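Looking after a work table: coverings, spills and scratches

A table that gets used for everything wears out in patches. The middle goes first, then the front edge where people lean, then whichever corner the kettle lives on. Most of the damage can be avoided with a covering that costs a few dollars, and most of what's left can be cleaned or hidden. These tips have been collected over several years and have been updated where readers wrote in with something better.

Choosing a covering

Kraft paper on a roll is the cheapest option and the one I use most. Buy the heaviest weight the shop has. Thin paper tears as soon as you drag a tin across it, and it lets wet paint and glue through to the table. A wide roll is worth the extra money, as two narrow strips taped down the centre will always lift at the join.

Oilcloth wipes clean and lasts for years, but it doesn't like heat and it holds fold lines. Store it rolled on a cardboard tube.

Old cotton sheets are good under sewing and bad under everything else. Pins go through them and so does water.

Cork is quiet and kind to glassware. It stains if you so much as look at it with beetroot, so keep it for dry jobs.

Silicone mats handle glue and resin better than anything else on this list. Cured glue peels straight off. They attract lint and need washing in warm water with a drop of dish soap.

Newspaper still has its uses, mainly for shoe polish and for potting up seedlings. Don't put it under anything pale that might get damp. The ink transfers.
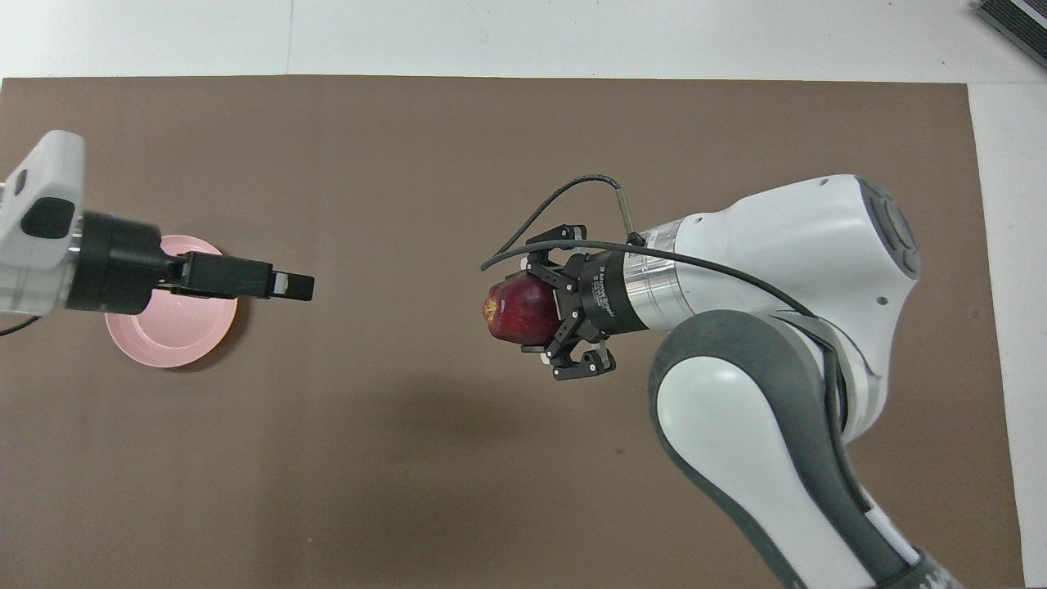 Getting it to lie flat

Paper off a roll wants to go back to being a roll. Cut the length you need, turn it curl side down and leave it overnight with something flat and heavy at each end. Cookbooks will do. If you can't wait, roll it backwards around a broom handle, hold it for a minute, then let go.

Creases can be ironed out of kraft paper on a low setting with no steam. Put a tea towel between the iron and the paper and do this on the ironing board, never on the table itself. Oilcloth should be left in the sun for an hour instead.

Leave a margin of bare table on at least one side if you can. Paper that overhangs gets caught by sleeves and aprons, and one good catch will bring everything on it to the floor. If it has to overhang, fold it under and tape it to the underside.

Tape

Use painter's tape. Packing tape holds better but it will take the finish off a varnished table and leave a strip of gum on a laminate one. Four short pieces at the corners are enough for an afternoon. For anything longer, run the tape along the whole of the front edge, where your forearms rub.

Pull tape off slowly and low, folding it back on itself. If it has been down for weeks, warm it with a hair dryer first. Gum left behind comes off with a little cooking oil on a rag, left for ten minutes, then wiped and washed with soapy water. Eucalyptus oil is faster, but try it somewhere out of sight first. It softened the paint on a bench of mine in Dasarport and the mark is still there.

Stains on white surfaces

White tops show everything, though they are also the easiest to put right.

Tea and coffee: baking soda mixed to a paste with water. Spread it on, leave it for 12 minutes or so, and wipe it off with a damp cloth. Repeat before you reach for anything stronger.

Turmeric and curry: wash with dish soap, then leave the spot in direct sunlight. The colour fades by itself over a day or two. Bleach works too, well diluted and with the window open. Never mix it with vinegar or ammonia.

Ballpoint: methylated spirits on a cotton ball. Dab, change the cotton, dab again. Rubbing only makes the blue patch larger.

Permanent marker: draw over it with a whiteboard marker and wipe both off while they're wet. It doesn't work every time.

Rust rings from tins: lemon juice and salt, left for half an hour. Rinse it well. Don't use this on stone of any kind.

Berry and cherry juice: cold water straight away, then the baking soda paste. Hot water seems to set it.

Inna Vasylenko wrote in to recommend a white eraser for scuffs and shoe marks, and I've since thrown out two bottles of spray cleaner.

Scratches and burns

Light scratches in a gloss finish can be polished back with car polish and a soft cloth. Deep ones can't, and the repair pens sold for the job rarely match. I tried the Cernuler pen in their brightest white and it dried cream -- fine on an old fridge, no good on the table.

On solid timber, rub the scratch with half a walnut, let it sit and buff it. For dents, lay a wet cloth over the spot and touch it with the tip of a hot iron for a few seconds at a time. The wood fibres swell and the dent comes up. This only works on bare or oiled timber.

A scorch mark on laminate is there for good. Put the fruit bowl on it.
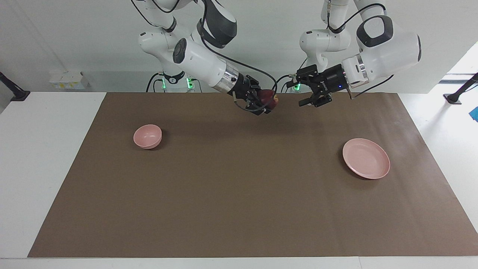

Keeping fruit on the table

Fruit does marks of its own. An apple with a soft spot will weep onto whatever is underneath, and the sugar dries to a brown ring that looks like varnish damage. It isn't. A cloth wrung out in hot water and held on the ring for a minute will lift it.

Keep apples away from bananas and avocados unless you want them to ripen in a hurry. Apples keep for weeks in the crisper and only days in a warm kitchen, so put out what will be eaten by the middle of the week and leave the rest in the cold. Turn them over when you wipe the table. The bruise is always on the bottom.

Fruit flies can be trapped with cider vinegar in a jar, a drop of dish soap in it and a paper cone in the neck. Change it every few days. Check the drain as well, and the bottom of the compost caddy.

Making the table the right height

Bench work done standing wants a surface just below the elbow. Kneading and rolling want it lower again. Many kitchen tables are too low for either, and a sore back is the result.

Bed risers are the quick fix. Get the kind with a recessed cup so that the leg can't walk off. Stavros Tomić raised his potting bench on offcuts of fence post drilled out to take the legs, and it has stood up to two winters outside. Check with a level after you've done all four. If it rocks, shim the short leg with a folded piece of the same paper you cover the table with, or a slice of cork.

Felt pads under the legs stop the squeal on a tile floor. Stick-on pads come off within a month. The nail-in ones stay put but need a pilot hole, or the end grain splits.

Light

A single ceiling light behind you throws your own shadow over the work. Put a lamp on the side opposite your writing hand and slightly forward. A matte covering helps here as well. Glossy oilcloth under a bright bulb is tiring to look at after an hour.

If you're matching thread or paint, do it by a window before 4 in the afternoon and leave the lamp off.

Using up old covering paper

Clean offcuts are good for wrapping parcels, lining drawers and tracing out sewing patterns. Paper with a bit of flour or vegetable scrap on it can go in the compost, torn into strips. Anything with paint, oil or glue goes in the rubbish.

Large sheets with one bad patch can be cut down to placemats. Kids will draw on them all through dinner.

Ruoxi Jin lays several sheets at once and peels off the top one when it's dirty. It uses no more paper and saves getting the tape out every time. Weigh down the corners, as the stack slides if it's only taped at the bottom layer.

Weekly care

Take everything off. Brush crumbs into your hand, not onto the floor. Lift the covering and wipe underneath with a damp cloth, paying attention to the edges where grit collects. Grit under paper acts like sandpaper. Let the table dry fully before the covering goes back, or you'll trap the moisture and raise the finish.

Oiled timber tops want a fresh coat in May and again in spring. Hang the oily rags outside flat to dry before you bin them. They can catch fire in a heap.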